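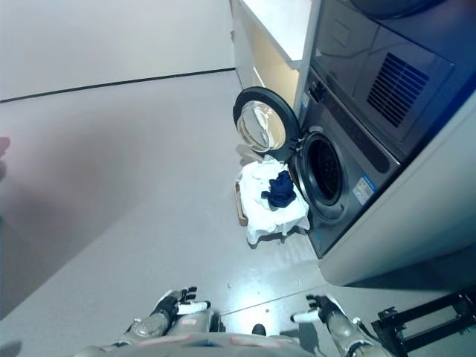 Why does the white load keep coming out gray? Dark socks go in with it, and the detergent drawer gets filled by people who believe more is better.

28 July 2024, Beathag Matheson

Laundry corner, Wisitz building. Washed 20 shop towels on their own at the long setting, with one level scoop. They came out the color of towels. Yuzhen Lü, who has been blaming the water since January, looked at them for a while and went to make tea.

Rules as they stand, until someone finds a way around them:
Anything navy comes off the pile before the pile goes in. A navy thing sitting on top of the whites is a navy thing in the whites, given ten minutes and a busy person.
Washer door stays open between loads. It smelled like a pond the last time we were tidy about it.
Spin at 1,371, says the Kullance manual, a number I would love to have explained to me.
Dryer lint goes in the bin. The shelf is for clean towels.

Still to do: wipe the gasket, sweep the floor, find out who bought 200 dryer sheets and whether they can be returned. Fang bench wants 50 rags by tomorrow and will get the gray ones.

Last updated by B. Matheson, after lunch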